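Vekolby Reading Room: Children's Corner Safety Check, with Comments
Posted in November by the Skernum building desk
14 comments · 58 shares

I love doing this one! The children's corner is the smallest space on our list and the one that gets the hardest use, so it gets a proper look before Saturday story hour, lights on, shoes off, knees on the carpet. Results and comments follow in the order I walked it.

1. Floor and walkways
Clear path from door to tables: PASS
Rug edges flat: PASS
Comment: The new tape under the big rug is holding beautifully. Last time I could get a toe under the corner nearest the window, and now I can't.

2. Shelving
Wall anchors tight: PASS
Heavy books on bottom shelves: NEEDS WORK
Comment: The atlases have crept up to the third shelf again. I moved them down while I was there, but the shelf label still says "Large Books" on the wrong row, so they will climb back up unless we swap it.

3. Tables
Corners rounded, no chips: PASS
Tops level, no wobble: PASS (one foot adjusted)
Cord opening free of paper and crayons: PASS
Comment: These wood-grain tables were such a good choice. I ran my hand along every edge and found no splinters at all. The back left foot on the display table needed a half turn, and then it sat rock solid.

4. Tabletop book display
Books standing steadily: PASS, with a note
Folding stand opened out: PASS
Comment: The zig-zag stand is a joy — it opens out in a second and takes up next to no room. My note is about the picture books at the left end, which lean on one another. Keep the tallest at the back and don't let the group drift toward the edge of the table. A hardcover is a real weight on a small foot!

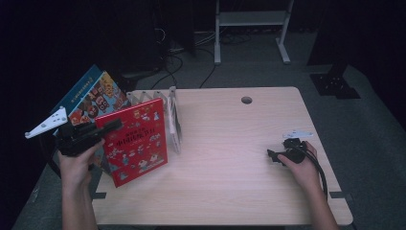 Item 4, display table: red hardcover at the front, white zig-zag stand to its right.

5. Lighting and outlets
Outlet covers in place: PASS
Reading light on all tables: PASS
Comment: I checked at 4 in the afternoon, when it's dimmest. Our target for the tables is 600 lux and the Nirkiline meter gave me that at the window table. The wall table came in at 580, close enough that I'd wipe the lamp cover before ordering anything.

6. Step stools and seating
Rubber feet present: NEEDS WORK
Weight label readable: PASS (80 kg)
Comment: One Zamfir stool has lost a foot. It's in the back office with a red tag on it. Please leave it there until the spare arrives, even if story hour is packed.

7. Exit
Door opens fully from inside: PASS
Sign lit: PASS
Comment: Lovely and clear. The coat rack has finally moved out of the door swing, and the whole corner feels bigger for it.

Still open: shelf label (item 2), stool foot (item 6). Both get looked at again on the next round.

Questions about this check: ask at the Skernum building desk, ext. 3000
© Vekolby Reading Room | Back to top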